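Open house at the Vainio mill

Filed under: Days Out > Factories & Workshops

Got there ten minutes late, missed the welcome coffee, caught the tail of the first group by the loading dock. So if there was a big intro about the history of the place I can't tell you about it. Somebody handed me earplugs and a sticker and off we went.

Vainio spins wool. Mostly sock yarn and rug yarn, a little for weavers. The mill sits right on the river but hasn't run on water since before anyone on the tour was born. Our guide was Venla Pitkänen, who runs the carding floor and talks fast, which suited me fine.

First stop, sorting. Fleeces come in rolled up in sheets and get pulled apart by hand on slatted tables. Belly wool in one bin, the good shoulder stuff in another, anything with too much straw goes back in a sack for garden mulch. The smell is strong — sheep, mostly, and something like old candles. I liked it. The woman next to me did not.

Then washing. Long steel troughs, rakes that push the wool along very slowly. Too fast and it felts and you've made a very expensive rug pad. They take it up to 140 degrees, Venla said, then thought better of it and said don't write that down, it depends on the fleece. Sorry Venla.

Carding was the part I came for. Two big machines, the older one called Groris (painted on the side in green letters, no idea who did it). It has rollers taller than me, covered in tiny wire teeth, and the wool goes in as clumps and comes off the end as this thin web you can see your hand through. She let us touch the web. It just falls apart. A kid asked if it was cobwebs and she said pretty much.

The spinning room is loud, keep the earplugs in. 80 spindles on the long frame, all going at once, and one guy walking up and down fixing breaks. He does it without stopping the frame: pinch, twist, gone. I watched him do five of these and still couldn't say how. They get through over 800 pounds of wool in a good week, less in March when everybody is waiting on shearing.

After that dyeing, which was shut for the day, so we looked through the door at the vats. Bit of a letdown. There was a rack of drying skeins in the hall though, a mustard and a sort of brick red, and I'd have bought the red one on the spot if it had been for sale. It was not. It was an order for Pustadier, who make the blankets.

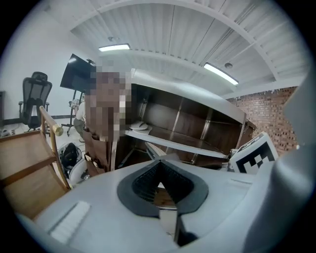
Lunch was soup and rye bread in the old wool store, pay what you like. Pea soup, good, a bit salty. Long benches, so you end up talking to people. Mine had driven two hours with a trunk full of fleeces to ask if the mill would take small lots. It will, but the wait is until fall and you have to skirt them yourself first. Worth knowing if you keep a few sheep.

The shop was a crush. Seconds bins go first, so do the shop BEFORE the tour if you can get in. I got there after and it was all odd balls of gray. Bought two skeins of Natetti, their sock yarn, in a dark green, and a card of mending wool. Prices fair. Cash line moved faster then the card line.

Practical stuff. Park in the upper lot, the lower one floods and was roped off. Flat shoes, the floors are oily in places. Stairs to the spinning room are steep and there's no elevator, ask at the desk and they'll bring you in by the back ramp. Tours leave when there are enough people, so dont plan it too tightly. No dogs.

Would go again for the dye room alone. They say it'll be open at the next one.

Last updated: Thursday, May 27, 2021

Comments

woolgatherer_jo
Is the green the bottle green or the mossy one? Been trying to match a sleeve for ages.

Pete M.
Went a few years back and Groris was broken down the whole day. Glad to hear it's running. The soup was salty then too.

hillfarm
Thanks for the bit about small lots. Do you know if they take colored fleeces or only white?

woolgatherer_jo
@hillfarm they took my brown ones, but call first. They run the dark wool all together at the end of the season.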